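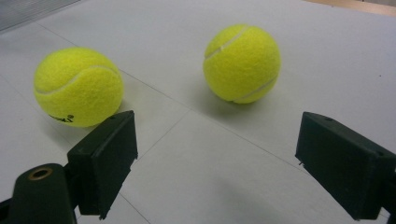

11/22/25 – ball bench, Evstead back room

Carrying on from the August pages. Goal today: get the felt question out of the way before the Manurung balls arrive, and stop arguing about bounce.

Bench wiped down with a damp cloth first, then dry. Fuzz gets everywhere. Last time the scale pan had a little yellow beard on it and every weight came out high. Brushed the pan, zeroed, brushed again.

Balls in use: the two reference ones, call them A and B. Same can, opened in August, both played maybe an hour by Sanne against the garage wall, then left in the drawer. I keep mixing them up on the bench. Both bright yellow, white seams, felt still fuzzy. Told myself I'd ink a dot on A. Did it after the second weighing, so the first pair of weights are no good, crossed out. Dot is by the seam, small, should not matter for drag or anything else we do here.

Weights, again, after the dot:
A 57.1 g
B 56.8 g
Repeat A 57.1, repeat B 56.9. Fine. Leave it.

Diameter with the ring gauges. Both drop through the big ring under their own weight, neither goes through the small one. You have to turn the ball and try it three ways or the felt fools you. B hung up once on a tuft by the seam, turned it a bit and it went. Counting that as a pass but writing it down.

Squeeze test. Old spring rig, the one with 1984 scratched on the base plate. Zero had drifted, reset it with the brass block. Preload, wait, full load, wait, read. Three axes each, as per Cladeo's sheet. Note to whoever does this next: the sheet says precompress first and I forgot on A, so A got done twice. First set for A thrown away. Second set:
A 6.9 / 7.0 / 6.9 mm
B 7.2 / 7.1 / 7.3 mm
B softer. Matches the thumb. Sanne picked B as the dead one blind, before I had any numbers, so she gets to be smug.

Bounce. Drop from 100 inches onto the slab, read off the board at ball bottom. Ten drops each. A came back 54 in most times, one 53, one 55. B mostly 52, two at 51. Neither is what you'd want in a match but for practise balls nobody's going to complain. Room was 68 F when I started and 70 by the end, door open for half of it. Should of closed it.

Felt. This is the bit I care about. Sanne Michiels wants a number for fluff and we don't have one. Options so far:

– tape pull. Press a strip of clear tape on the felt with the roller, one pass, peel, weigh the strip. Tried it four times on B. Differences are at the edge of what the scale sees. Needs a better scale or a lot more tape.

– side light. Lamp down low, look at the fuzz standing up against the dark card. Nice to look at. Can rank two balls that way, can't put a number on it. The overhead light is useless for this, everything goes soft and even and the fuzz disapears into the yellow.

– roll test. Ramp, let go, see how far it runs on the carpet offcut. Ten rolls each. A averaged 102 in, B averaged 105 in. So B is running a bit further, could be less fluff, could be the ramp. Swapped the order and did five more of each, same direction, smaller gap. Bindano did something like this with their kids' balls and used a longer ramp. Ask them how long.

Going with the roll test for now. Cheap and it repeats.

Other things:

Bench surface is flat enough now. Had both balls sitting out on it through lunch and neither had moved when I came back. Before we shimmed the left leg anything round ended up on the floor under the radiator. Don't take the shim out!!

Seams. Ran a fingernail along both. A is tight all the way. B has one place where the seam is proud, just where the two curves come closest. Not lifting, just raised. Check again after the next squeeze test.

Washing: no. Someone asked. Wet felt takes forever to dry and goes flat on whatever side it sat on. If a ball is dirty, dry brush, and note it.

Storage. The drawer is OK but the lid was off the tub again. Not pressurised so it makes no odds to the bounce, but dust. Lid on please.

Log numbers: last entry on the old sheet is 3613. I've started these at 3614 (A) and 3615 (B) and kept one line per ball with the dud readings struck through, not erased. Bin 391 for the tape strips, in an envelope, dated.

To do
Ink a second dot on B so there's no guessing
Longer ramp, or at least a straight edge under the current one
New carpet offcut, this one has a worn track down the middle
Precompress FIRST. Put it at the top of the sheet in red
Thermometer nearer the slab
Email Manurung re whether theirs come in cans or loose in a sack, changes how long we let them sit before testing

Stopped there, slab room needed for something else at four. Both balls brushed and back in the tub, lid on.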